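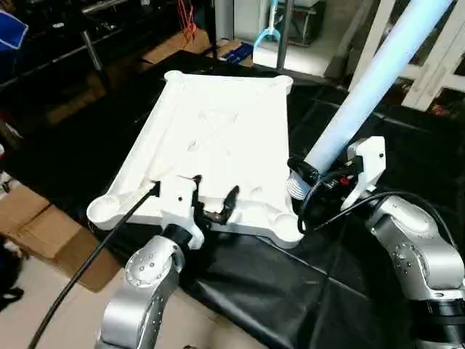 Work instructions for robot assembly are still written mostly as torque values, cycle times and fault codes. Those matter. They say very little, however, about the moment when a part is held by one arm and has yet to be secured to anything, and it is at this moment that our rules are weakest.

The Tralel handling code, now in its second edition, runs to 6 chapters and 2317 numbered lines. Its section on two-armed work was drafted by Vija Laur in January and deserves wider use than it has received. It asks that each step name the arm that carries the load, the arm that steadies it, and the state in which both may safely let go. Most sites can answer the first point. Few can answer the third.

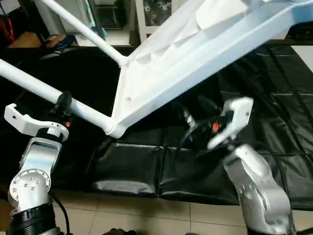 Good practice begins with the surface under the work. The code requires a padded covering wherever a molded part may be turned or set down, and it requires that the covering extend past the reach of both arms. Black padded mats under a white ribbed panel and its tubular legs meet the spirit of that rule, although the creased seams between sections should be entered on the site plan, as the code asks of any joint in the covering. Eltberg has done so for two years without difficulty.

Eleni Angelovski of Jondier has argued that such detail belongs in training and would burden a standard. I respect the concern. Training varies from one site to the next — a written rule can be audited. The next edition should make the release state a required entry for every two-armed step, and sites should be given 800 working hours to comply.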